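Home bakers wanted for slice and biscuit recipe testing
Cuvlow test kitchen, autumn intake

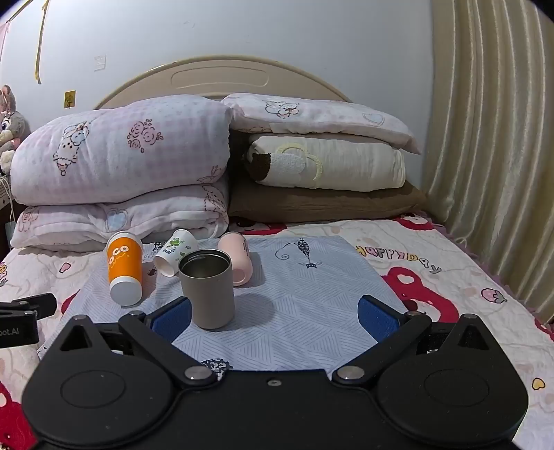

Do I need to have trained as a baker?
Anyone who bakes at home at least once a fortnight can apply, and we're keen to hear from people who use older or unreliable ovens.

Cuvlow publishes baking recipes for home kitchens. We need 20 testers for our next collection of slices, biscuits and no-bake treats. There are 70 recipes in it and each one has to be made in at least two different homes before it goes to print.

What you'll do
Bake one recipe a week from January to the end of March, following the method exactly as written. Weigh your ingredients in grams. Write down your oven setting, the tin size, the actual baking time and anything in the method that was unclear. Send your notes through the Fillow form by 5 pm the day after you bake.

What you'll need
An oven, digital scales, a 20 cm square tin and two flat trays. Fan-forced or conventional is fine, but tell us which.

Payment
Groceries are reimbursed on receipt, and there is a set fee for each completed report. Several recipes contain nuts, dairy or wheat, so please list any allergies in your household when you apply.

To apply
Send up to 200 words on what you bake and how often, with your suburb and oven type, to Recipe Testing, PO Box 1791. Applications close at the end of November.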